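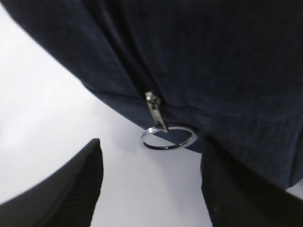 Why does the gripper report "object held" when the fingers have closed on nothing?

The grip check on this cell compares motor current with a fixed threshold, and a dry or misaligned finger rail can push the current over that threshold with nothing between the fingers. Clean and align the rail first, then set the threshold again. Lowering the closing speed hides the fault for a while and doesn't cure it.

Ticket 179
Cell: Metine bench, soft goods
Opened by: Bescombe site
Handled by: Yevdokiia Stetsiuk, Ponham support
Status: closed, one item carried over

Reported problem

Program "zip pull" stops at step five or runs on with a false grip. The step closes the fingers on the split ring at the end of a lunch bag zipper. Controller log shows GRIP OK, then PATH ABORT during the pull. Site has replaced the finger pads once and restarted the controller. Fault came back both times. Started in March, after the gripper was taken off for a cable change.

08:40
Logged in remotely. Pulled the current trace from the last failed run. Closing current climbs from mid-stroke, well before the fingers could reach a ring that thin. Asked site to run the fingers open and closed with nothing in front of them. Same climb, same place. This puts the fault in the gripper or its mount and clears the bag and the path for the GRIP OK part.

09:15
Site removed the gripper cover. Old grease on the rail had collected at the middle of travel. Wiped it off with a lint-free cloth, put on a thin film of the rail grease from the Zinchenko service kit, ran the fingers full stroke by hand. Climb is smaller but still there.

09:50
Mounting screws checked. Two on the cable side were tight and the other two turned freely. The flange was pulling the gripper body slightly out of square. Loosened all of them, seated the body on the dowel, tightened in a cross pattern to the value on the drawing. Trace is now flat until the pads meet.

10:20
Threshold reset. It had been raised to 2000 in the gripper parameters, unit is raw counts. The commissioning sheet says 1000. Site doesn't know when it was changed. My guess is that somebody tried to get past the same fault that way. Put back to 1000 and saved to the controller - the pendant save alone does not survive a power cycle on this firmware.

10:45
Gripper camera view checked against the taught pose. Ring and pull tab should sit in the space above the gap between the fingers before the last approach move. The tool offset still had the values from before the cable change. Retaught it with the pointer on the bench pin. Side camera left as it was.
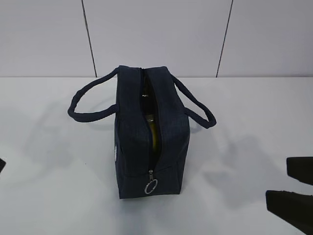

Side camera: bag upright, zipper partly open, split ring at the near end. Gripper at right.

11:10
PATH ABORT looked at separately. The wrist joint was being sent past its soft limit at the start of the pull. The approach pose had the joint at 179 degrees, which leaves too little travel for the turn along the zipper. Retaught the approach from the opposite wrist solution. Soft limit not changed.

11:30
Test runs at reduced speed, then at program speed. No false grip, no abort. Also ran the step with the bag taken off the table: controller reports GRIP EMPTY and stops, as it should.

Instructions left with site

After any work on the gripper cable, check all four mounting screws and reteach the tool offset before running a program. Record the closing trace with nothing in the fingers and keep it with the commissioning sheet. Do not change the threshold without a note in the parameter log.

Lay the handles out to the sides before starting. The approach path was taught for that layout and has no check for a strap standing up over the zipper.

Carried over: the cover gasket on the cable side is nicked. Replacement ordered from Ponham stores. The cell can run until the part arrives; wipe the rail at each shift change in the meantime.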